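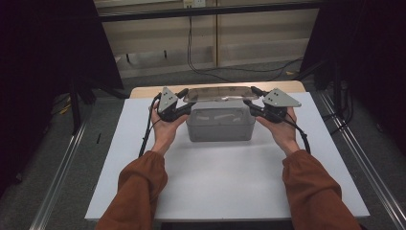
A translucent gray storage box with its clear lid raised.

The lid is the part that fails

Most advice about household storage is advice about volume. It tells the reader how many liters a shelf will take, how to stack, and what to label. The lid is treated as an accessory to the box, and retailers photograph it either fully closed or leaning against the side. I think this gets the order of importance wrong. In a storage system that is opened more than once a season, the lid determines whether the system survives, and a buyer should choose the lid first and accept whatever box comes with it.

The argument rests on frequency. A box is placed once. It may be moved a few times in its life. The lid is handled at every access, twice, once coming off and once going back. Over a year of ordinary use a box holding craft supplies or charging cables can easily pass 100 openings. All the wear, and nearly all the annoyance, is concentrated in a thin sheet of plastic with a formed edge.

Three lid types cover most of the market: the hinged lid, the latched lid, and the loose flat lid that lifts straight up. Each has a defensible use. They are not interchangeable, and the common practice of buying one type for the whole house is a mistake.

The hinged lid is the most convenient and the least durable. Its hinge is usually a molded strip, and the strip fatigues. It also needs clearance above and behind the box, so it cannot be used on a shelf without pulling the box out to nearly its full depth. I kept four Jisholm hinged boxes in a hall cupboard and stopped using two of them when the strips split at one end. The lids still fit as loose covers, but badly, as the rear edge was never shaped to sit without the hinge.

The latched lid is the one people are sold. Side latches look secure and they allow a box to be carried by the rim. For long storage in a garage or attic I have no complaint. Indoors, the latch adds a step that most users will skip. A box whose latches are left open is a loose-lid box with projections on the side, and the projections catch on the box next to it. The Fovby range has this problem in a severe form: the latch swings out far enough that two boxes on one shelf cannot both be opened in place.

The flat lift-off lid is the cheapest and is generally described as the basic option. For anything used weekly I consider it the best of the three. It has no moving parts. It can be replaced alone. It needs vertical clearance only for the height of the lift, and on a table it needs almost none. Set down on a clear surface, it also serves as a tray for small contents while the box is being sorted.

It does have one requirement, and that is two hands. A thin flat lid lifted from a single corner twists. Over time the twist becomes permanent and the lid rocks on the rim. Held from both sides and kept level, it comes away without bending. The same applies on the way back: align one short edge, lower the other, then press along the long sides. Pressing in the center does nothing useful and will eventually bow the panel. I would place this instruction on the underside of every lid sold, and I have yet to see it on one.

The usual objection is that loose lids get lost. They do, in households where boxes of several makes are mixed. The remedy is to standardize on one footprint per room. With a single footprint any lid fits any box, and a missing lid becomes a minor shortage. I use one size from Rerko for paper and fabric and one from Quách for hardware, in separate rooms, and lids do not migrate between them.

A second objection concerns dust. A flat lid without a gasket is not sealed. This is true and rarely matters. A box that is opened every week does not accumulate enough dust to justify a gasket, and a gasket makes the lid hard to remove, which leads back to single-corner lifting.

Material deserves a short note. Clear lids show scratches sooner than opaque ones, and surface marks are often taken as a reason to replace them. They are cosmetic. The points to inspect are the corners and the turned-down edge. A lid with a cracked corner should be retired at once, as the crack will travel along the edge the next time the lid is flexed. Translucent walls are worth having for a different reason – they permit a rough check of the contents without any opening at all, and the cheapest way to extend the life of a lid is to lift it less often.

My recommendation to anyone outfitting a workroom is therefore narrow. Buy translucent boxes in one footprint with flat lids. Buy extra lids at the time of purchase, while the line is still being made; for a set of 70 boxes I would want 9 spares. Keep the latched boxes for the attic. Keep a cleared surface at table height near the shelf, large enough for the box and its lid side by side, because a lid opened over the floor or against the chest will be opened with one hand.

This site uses cookies to remember your reading preferences. By continuing to browse you accept our cookie policy. Accept / Manage settings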